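Skellach Self Storage -- Frequently Asked Questions

Last updated 7/21/22

Where are you?
The main site is on the Gullow road, behind the Galbraith tile warehouse. Turn in at the second gate. The first gate belongs to the warehouse and is locked at night.

What sizes of unit do you have?
Units start at 19 square feet and go up to 100 square feet. The smallest is enough for boxes, suitcases and a bike. The largest will take the contents of a small flat, provided the bed frames are taken apart.

How long do I have to rent for?
The shortest let is one month. After that you can leave on five days' notice, and we refund any full weeks you have paid for and not used. The deposit goes back to the card it was paid with.

When can I get in?
The gates open at 5 in the morning and close at 10 at night. Your gate code works every day of the year, bank holidays included. The office keeps shorter hours, and these are posted on the door.

Is the storage heated?
No. The units are dry and aired but they follow the weather, so they are cold in winter and warm in a hot spell. Most furniture copes well with this. Musical instruments, oil paintings and wine do not, and we would suggest looking elsewhere for those.

How should I pack for a long stay?
Put a sheet of plastic or a few pallets on the floor first. Wrap mattresses in a proper cover and stand sofas on their feet, not on end. Leave a small gap between your things and the walls so that air can move.
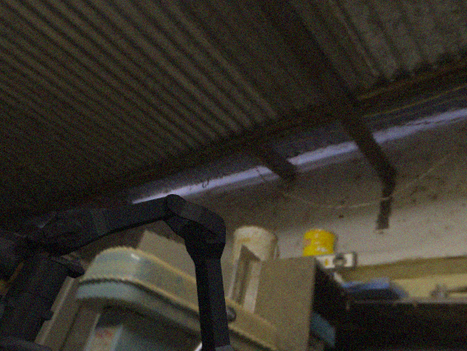

Fridges and freezers should be emptied, dried and stored with the door propped open. Drain washing machines before you bring them. Heavy boxes go at the bottom, and it helps to write on the side of a box instead of the lid.

What can't I store?
Food, plants, animals, gas bottles, petrol, paint thinners, fireworks and tyres. Mowers and strimmers are fine once the tank has been drained.

Do I need insurance?
Yes. You can use your own home policy if it covers goods in storage -- bring the schedule with you when you sign -- or take ours, which is arranged through Saretel.

Can someone else use my unit?
You can name up to 3 people on the agreement. Each of them gets a separate code and must show photo ID at the office once.

What if I lose my key?
You supply your own padlock, and we hold no spare. We can cut the lock off while you are present, for a small charge.

Do you sell boxes?
Yes, along with tape, covers and padlocks. Unused flat boxes can be returned with the receipt. The price list changes each May.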